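May 20, 2025

Floor repair compound, second batch

Mixed the second batch this morning using the Popescu binder in place of the Sitov. Same aggregate, same water, 439 g of binder to 918 g of aggregate. It went stiff sooner than the first one did and I had to work fast with the trowel. Wilmer says the Sitov always gave him more open time, but he was mixing in December with the heat off, so I don't think we can compare.

Cast two bars and one flat tile. The tile mold leaked at one corner, so the tile is thin on that side. Left the bars under the damp cloth and wrote the batch letter on the mold ends in grease pencil. Please don't wipe it off.

Color is the main problem. The Liladton order is for a gray speckled floor against off-white walls, and both batches so far come out too even. From standing height you see a smooth patch where there should be flecks.

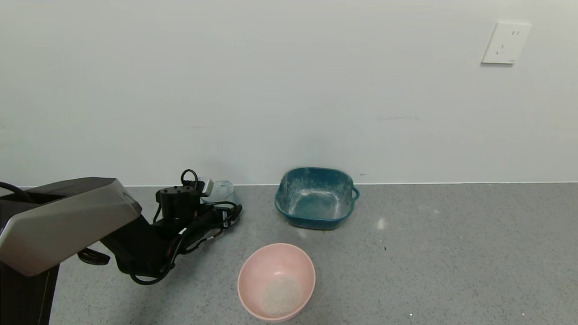 Aggregate

Sieved what is left in the Ivar bag. Most of it is fines, and that would explain the even look. 67 g stayed on the coarse screen. I put that in a jar on the second shelf and want to use all of it in the next batch, scattered on top and pressed in after the first float.

Nour asked if we could grind the surface back to bring the flecks out. Possible, but there is nothing coarse in there to expose. Would rather fix the mix first.

To do

Order a coarser grade, dark and light separately.
Reseal the corner of the tile mold.
Break the first batch bars tomorrow and enter the numbers on the next page.
Clean the mixer paddle properly, there is old binder behind the collar.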